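3.2 Where the bowls end up

I came to this part of the study almost by accident. I had gone into the shared kitchens in Grostcombe to ask people about washing up, and I kept getting answers about putting away. People will tell you in a sentence how they wash a bowl. Ask them where it goes afterward and you'll be there through a second cup of tea (I was, more than once). So in September I rewrote the interview sheet and added a whole page on stacking, which is where most of the material in this section comes from.
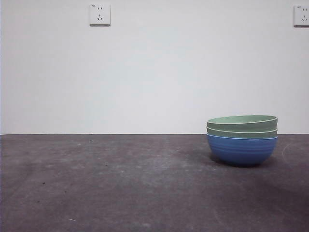
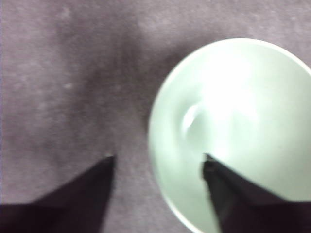 Figure 4. Bowls of the kind discussed in this section. First picture: a nested stack of three, blue at the bottom and two green above. Second picture: a pale green bowl from overhead.

I should say what I mean by a stack, as my coding changed partway through. At first I only counted bowls that sat fully inside one another. Chinyere Onyeka, who coded the Dristport interviews with me, argued that this left out all the leaning, tilting, half-nested piles that people live with for years, and she was right! We went back and recoded the lot. In the end we had 728 stacking episodes from the household diaries, and 131 of them involved bowls of more than one color. Those mixed stacks are the ones I find most interesting, and I'll stay with them for the rest of the section.

When the bowls are all the same shape and size, you'd think the order wouldn't matter to anyone. Any bowl can go on the bottom. But people have strong feelings here – much stronger than I expected – and they mostly have to do with color. Nine of the households had a fixed order they could recite to me without looking in the cupboard. One woman in Dristport told me the odd one out always goes underneath, "so the top ones match." Another household did the reverse and kept the odd bowl on top, where the youngest child could get at it without lifting anything. I asked both of them what happens when a visitor does the dishes and puts the stack back in another order. Both said they fix it later, once the visitor has gone home.

There is also the matter of which bowl gets used. In a stack the top one goes out first and, if it's washed right away, comes back to the top. Several people had noticed this by themselves and talked about their bottom bowl as the new one, even when the whole set had been bought together. A man in Grostcombe turned his stack over every so often (his word was "rotating," as with tires) to even out the wear. Fuchs describes something close to this with dinner plates and calls it surface use, and I've borrowed the term, though I'm using it a bit more loosely. Cornel would probably put it down to habit and leave it there. I don't think habit covers it, given how many people could explain to me exactly what they were doing and why.

Where the stack stands is a separate question. Cupboards and open shelves make up most of the diary entries, as you'd guess, but the floor turns up too, mainly in entries written during moves, repainting or a big clear-out. I had planned to drop the floor entries as exceptions. Reading them again, I noticed that the order of the bowls tended to survive the trip. People who couldn't find their kettle still had the bowls nested the usual way. I come back to this in 3.4, together with the lids, which caused us a good deal more trouble in the coding.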